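Raimo Kauppinen
July 14, 2025

Thread on storing thick paperbacks, as I have spent the week re-shelving mine and several are in worse shape than they were in March.

The fault is the same in most of them. The page block has gone wavy at the fore-edge and the sheets no longer sit flat against each other. Paper takes up moisture from the air and swells more across the grain than along it. A cover with a glossy coating hardly moves. The block does.

The worst shelf was the one on the outside wall. It is a Flurwood unit, 20 cm deep, with a solid back, pushed right up to the plaster. No air behind it at all. I have moved it forward by 2 cm and will check again after winter.

Second cause is leaning. A heavy paperback left at a slant puts its weight on one corner of the spine. The glue creeps and the block goes out of square. After that the pages fan at the top and will not close up again by themselves.

Chinese paperback from the same sort-out, navy cover with yellow title characters:
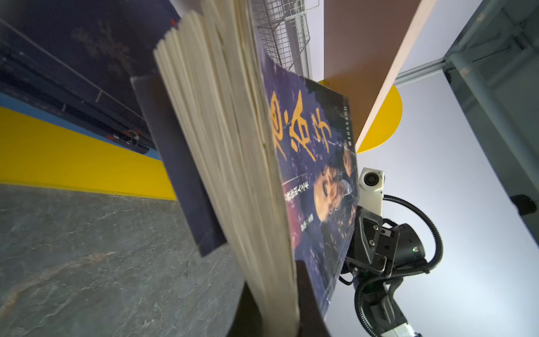

Page edges wavy, sheets separating at one end of the block.

I can't read the title, so it is shelved by height with the other oversize paperbacks. The catalogue entry is number 151, "Chinese, dark blue, portrait on cover". If I find a second one matching that I will have to do better.

Treatment for wavy blocks: square the book up by hand, spine first, then lay it flat between two boards with a weight on top. I use offcuts and a Halex press weight. Leave it a fortnight. It reduces the wave — it does not remove it.

Do not use heat. I tried a low iron on a 672-page Ostapchuk road atlas years ago and the spine glue let go in the middle. It is now two atlases.

Shelving rule from here on: anything thicker than my thumb lies flat, no more than four high, largest at the bottom. The rest stand upright with a bookend, snug but loose enough to pull out by the sides of the spine.

Dovine bookends slide on painted shelves, by the way. A strip of rubber matting underneath fixes it.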